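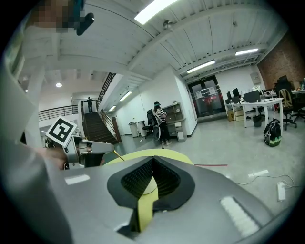
## Chapter four: The open floor

An open-plan office looks simple on a drawing. There is one large room, a ceiling, some lights and a way in and out. Most of the trouble in running such a room comes from things the drawing leaves out: where the telephone sits, how the power reaches it, what is kept beside the stairs, and who moves the furniture back after a meeting.

The chapter deals with those things. Chapter three covered closed rooms, where each door has a name on it and each desk has its own sockets in the wall. Here the walls are far away and the furniture moves. By the end you should be able to draw a plan of an open floor, mark the routes people walk, and place a table, a telephone and their cables so that the routes stay clear.

### Terms used in this chapter

**Floor** means the whole open area on one level, including the foot of any staircase.

**Mezzanine** means a part level built above the main floor and open to it on at least one side. People on a mezzanine can hear most of what is said below, and the people below tend to forget this.

**Route** means a line along which people regularly walk. A route has a width as well as a direction.

**Island** means a table or group of desks standing away from the walls. Everything on an island that needs power or a line has to be reached across the floor or from above.

**Trailing cable** means any cable lying on a surface where people walk, whether or not it is fixed down.

### Routes come first

Begin with the doors and the stairs. They can't be moved, and everyone uses them. On a floor with a staircase to an upper level, draw a line from the main door to the lowest step, then from the lowest step to each area where people work. Draw the lines as people walk them. Almost all of them will cut corners.

Next, give each line a width. In this book we use 1000 mm for a route used all day and 700 mm for a route used only to reach a single table. These are planning widths for the exercises. Your building will have its own rules for escape routes, and those come before anything said here.

Shade the routes on your plan. What remains unshaded is the space you can furnish. Students are often surprised by how little is left near a staircase, where several routes meet and people slow down, turn round or stop to talk to somebody above them.

The space beside a staircase needs its own note on the plan. It collects things. A stand, a folded screen or a spare chair is put there for an afternoon and is still there in June. Decide at the start whether the space is storage. If it is, mark its edge and keep to it. If it isn't, find another place for the stand.

### The island table

A single table out on the floor is the smallest island, and a useful one to study. It may be used for taking calls, signing for parcels or having a short talk standing up. A round table suits this work fairly well. It can be approached from any side and it has no corners to catch a hip on. It is harder to place against other furniture, and it wastes space if you push it to a wall.

A cloth makes the table look finished and hides the legs. It also hangs into the walking space, and it hides any cable that runs underneath. Lift the cloth when you check the floor. Hem it or fold it so that it clears the ground by a hand's width all round.

A desk telephone with a cord ties the table to one spot. The line has to come from somewhere, and the coiled cord between handset and base will hang over the edge unless the telephone is set well back. Turn the base so that the cord falls on the side away from the route. Keep mugs on the far side of the table from the telephone — a spill on a cloth spreads quickly, and it spreads towards whatever is heaviest.
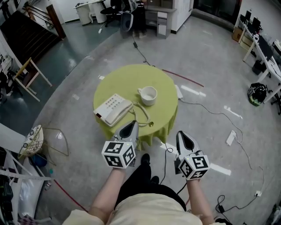 How should a cable be taken to a table in the middle of the floor?

By the shortest line that doesn't cross a main route. If every line crosses one, bring the cable down from above or use a floor cover made for the purpose, laid at a right angle to the direction people walk. Tape alone will do for an afternoon. It lifts at the edges after that.

### Cables across an open floor

Cables build up. One is laid for the telephone, one for a lamp, one for a laptop that has since gone to another desk. The power strip moves closer to the work and its own lead gets longer behind it. After a few months it may be hard to tell which cables are in use.

The remedy is a record. Give each cable a label at both ends and write down four things: what it feeds, where it starts, the date it was laid and the name of the person who laid it. Colour helps people to follow a cable by eye, though it can't replace the label. Two red cables on one floor are two different cables, and someone will unplug the wrong one.

Adapters deserve a line in the record too. A loose adapter on a hard floor is easily kicked and easily stepped on. When it isn't in use, it goes in the drawer.

### Case for this chapter: Wusmont

The exercises follow the ground floor at Wusmont, an open room with a mezzanine, let to a firm called Pamton. Zohreh Tabrizi runs the floor. Arnout Baert drew the first plan, reproduced as Plan A at the back of the book, and Firouzeh Arabzadeh keeps the cable record. Plan A was drawn before the telephone table was added, and it shows no cables at all.

Before reading on, copy Plan A on to squared paper, mark the door and the stairs, and shade the routes. You will need this copy for section 4.1.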